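6. Running the visitor demonstration

This section covers the Lomomness station at the Hivside open day. It replaces the sheet that was taped to the monitor, which told hosts to "show the robot doing housework." The station does not show a robot doing housework. It shows a simulated arm in a simulated room, and hosts who say anything grander will be corrected by the first visitor who has worked with a real one.

Last revised by Etelka Virág, February 23, 2018.

6.1 Before the doors open

1. Switch on the workstation first and the wall screen second. In the other order, the wall screen picks a resolution of its own and the text on the control panel becomes too small to read.

2. Start Lomomness from the desktop. Log in as "host". Do not use the developer login, even if someone has left it open.

3. From the Scenes menu, load the living room. It takes a while. The progress bar stops near the end and stays there; leave it alone.

4. Set the main view to Hand and the side view to Off. The side view looks better, and that is the trouble with it. Visitors who see the whole room assume the arm can see the whole room too. In Hand view they get what it gets, including the long stretches where it gets very little.

5. Open the gripper fully with the O key and bring the arm to its start pose with Home.

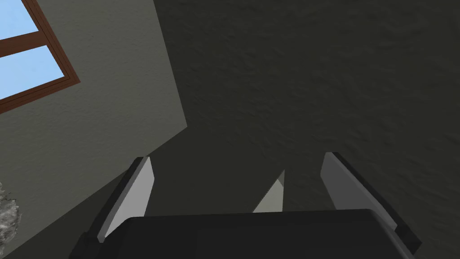
6. Turn the camera with the left stick until you find something a visitor could name. At the start pose you may be facing bare wall or floor. Do not reload the scene on that account. The start pose is the same every time and you will only lose the minutes again.

7. Run one full pick with no audience. If it fails, run it again and write down both results on the log sheet. If it fails a second time, call Karim Tannous before you let anyone in.

Note: The log sheet is for every attempt. At the September open day the sheet recorded successes only, and we then had people quoting a perfect score for a machine that had spent a good part of the afternoon pushing a watch across a table.

6.2 Seating and timing

The Muriithi room holds 12 visitors seated. Standing visitors block the door and the projector both, so send them to the next session. Each session lasts 40 minutes, which is too long for what we have to show, but the schedule is printed and Hivside will not change it. Fill the time with questions. Do not fill it with the promotional video.

Hosts work in pairs. One drives and one talks. The driver should not talk while driving, as people who do both tend to describe what they meant the arm to do.

6.3 The floor tour

The first part of the session is a slow pass around the room at floor level, with no picking. It was added at the request of Hivside and I was against it. I still think it runs long, but it does let visitors get used to the camera before anything is supposed to happen.

1. Select Tour from the control panel and set the speed to Low.

2. Move along the wall. Stop where there are objects on the floor.

3. Ask the group what they can identify. Wait for answers.

4. Turn on labels with the L key and compare.

5. Turn labels off before moving on. Left on, they pile up in the corners and slow the picture down.

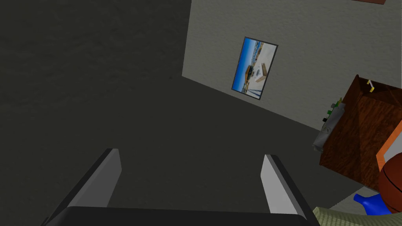
The label step is where the software's claims are easiest to check, so do not rush through it. Lomomness does not recognize the objects in this mode. It placed them there itself and is reading the names off its own list. Say this plainly, before a visitor has to drag it out of you. A good place to make the point is the clutter next to the wooden cabinet: people pick out the basketball at once, then argue over the blue thing below it and the pale crumpled thing on the floor. The labels settle the argument instantly, and the room is impressed, and it should not be. A program that knows the answer in advance has not done anything clever by giving it. With a camera in a real room it would have to do the arguing itself.

Caution: Do not drive the hand into furniture to show that "it knows to stop." Contact with large furniture is handled by a fixed rule. Contact with small objects is calculated, and fast contact is calculated badly. We have seen small items leave through the floor.

6.4 The pick demonstration

The pick is done at the table. The simulated arm is a Vandudov, and visitors from the trade may ask how closely it matches the one you can buy. Answer that the shape and reach were taken from drawings and that the grip force was set by hand until it looked right. That last part is true and you should not soften it.

1. Press T to bring the arm over the table. Wait for the status line to read Ready.

2. Let a visitor choose the target. Do not steer the choice. If every group is nudged toward the same easy object, the log sheet is worthless.

3. Have the talking host ask for predictions before the attempt: will it pick the thing up or not? A show of hands is enough.

4. Select the target in the list and press Start.

5. Keep quiet until the arm has stopped moving.

6. Record the target and the result. "Moved it but did not lift it" is a failure and is written down as one.
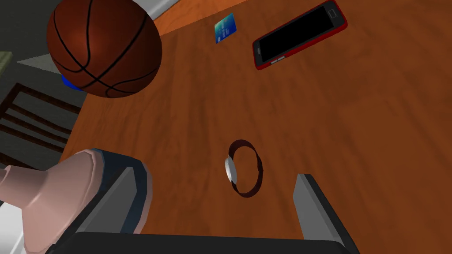
7. If the attempt failed, offer one repeat. Two failures on the same target are enough; ask for another.

8. Press R between groups to put the objects back. R restores positions only. It does not clear the attempt counter, and the counter should not be cleared by other means.

Thin, flat things lying on the tabletop are hard for two straight fingers, in the program and outside it. Round things wider than the opening are impossible. Visitors usually work this out for themselves once they have been allowed to look at the fingers, and the discussion that follows is the best part of the session. Let it run over. Take the time from the closing talk.

Note: Adjust the grip force only between sessions. Raising it in front of a group until the pick works is a way of getting the result you wanted, and someone always notices.

6.5 Questions hosts get asked

Is it learning while we watch?
No. The program that chooses the motion was finished before the open day and does not change during it. The tenth attempt is no better than the first for having come after it.

Would this work on a real table?
We do not know. A real Vandudov has not been run on this task by anyone here. The brochure says the results "carry over directly to the physical arm" and I have asked for the evidence behind that sentence. Until it arrives, hosts should not repeat the sentence.

How often does it succeed?
Read the figure off today's log sheet. The 300 trials mentioned in the brochure were run with a single object in a single position, and they say very little about a table with several things on it.

Why use a simulated room at all?
It is cheap, nothing breaks, and the same test can be set up again exactly. Those are good reasons – they are reasons for using it to test things, though, and a crowd in folding chairs is a different purpose. If a visitor says as much, agree with them.

6.6 Shutting down

1. Stop any motion with the space bar.

2. Export the session record to the shared folder. The file name is filled in for you.

3. Copy the totals from the log sheet into the record, failures included. If the sheet and the attempt counter disagree, write down both numbers and leave the difference for Karim Tannous to sort out.

4. Close Lomomness from the File menu. Closing it with the window button loses the session record if the export is still running, and there is no warning.

5. Switch off the wall screen, then the workstation.

Leave the log sheet on the desk, face up. Visitors passing through at the end of the day are welcome to read it.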